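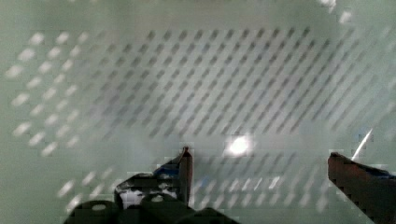 Slanted marks on the grey-green sheet, dark field and the pale ovals left of it.

July, started 14.30

Continued with the surface from Gundon. I still do not know if we should call it a print or a relief, so in this notebook I write only "marks". Malcolm Pickering asked from Clovthorpe for a short note before he decides about the second sheet.

All the dark marks lean to the right at the top. Top row of the dark field: 11, counted two times. They keep their rows well, and the long diagonals can be followed also. In the middle the marks are compact and I am satisfied with them. To the left they become wide and smudged, with a little violet in the grey. To the right they are long and thin and nearly join. I would not use that side for measuring the spacing.

The whitish ovals stand in staggered columns. I did not expect them to be so bright near the top.

To do:
- lay the Rudd ruler along the top row, 40 cm one
- look again under the lamp from the left, 30 minutes, then from the right
- ask Skanasum if they have kept the drawing of the pattern, version 2

Please do not wipe the sheet before I have done the lamp.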